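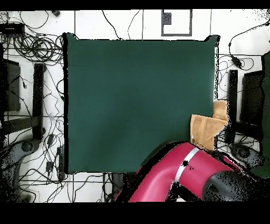
Livestock and Smallholding > Course Texts
October, by Mateja Babić

Chapter 4: Moving Animals on Foot

Most farm animals walk further in a year than their keepers think. At Karnton, where the summer grazing lies above the village, a herd of 300 goats goes up the Onard track each spring and comes down again before the first hard frost. The top gate stands at 1695 metres, and the climb takes a full day with one long stop for water.

This chapter deals with journeys of that kind. It covers the order in which a herd travels, the part played by older females, and what to do when an animal falls behind. Lorries are left until Chapter 5.

A herd on the move is usually led by the same few animals. They are not always the biggest. Learn which they are before you set out, and put your best handler near them - the rest will follow at their own pace. Never push from the rear on a narrow path.

Before reading on, look back at your notes on flight distance in Chapter 3.

4.1 Choosing the route

We use cookies to remember your place in the book. Accept | Manage settings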